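Against the complete list

Fondeo will sell you the idea that you can finish a festival. Its most popular list runs to 3,196 films, every title that ever played in competition at Gesetley, and people track their progress through it the way others track their steps. I have been paying for the site for four years and I have my doubts.

Start with what "every title" means. The early Gesetley programs were reprinted with changes, and at least two of the printed versions disagree about what was in competition and what was shown on the side. The list picks one and moves on. Ask in the comments why a short is in and a feature is out, and you get told to make your own list.

Then there's the prize itself. A jury of five people, shut in a hotel for a week, gave it to whatever they could all live with. I don't see why that should decide what I watch on a Tuesday night decades later. Some of the winners are dull. Tierney, the small label that puts many of them out on disc, prints the award on the front of the box in letters bigger than the title, and I suppose it works, as I own a shelf of them.

Fans of the list say it leads them to films they would never have picked. Fine, and it did that for me with Emness, a slow, odd picture about a ferry town that I've now seen twice. But I could have found it from a friend or a decent video store clerk. What I got along with it was a percentage in the corner of my screen, and a habit of choosing the shortest thing left so the number would go up.

I stopped logging in the spring. I still look at the list sometimes. I don't believe it's complete, and I'm less sure than ever what I'd do with it if it were. 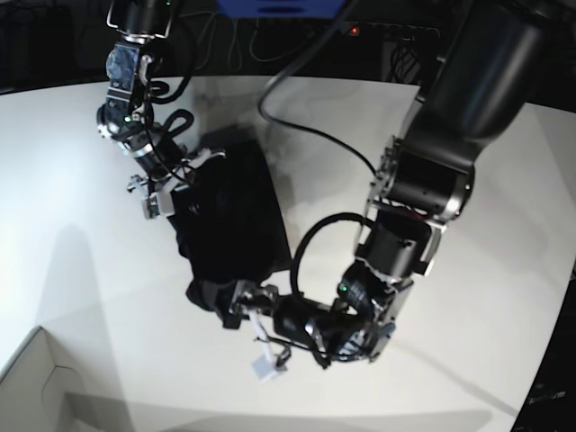
Two robot arms holding a black cloth over a white tabletop.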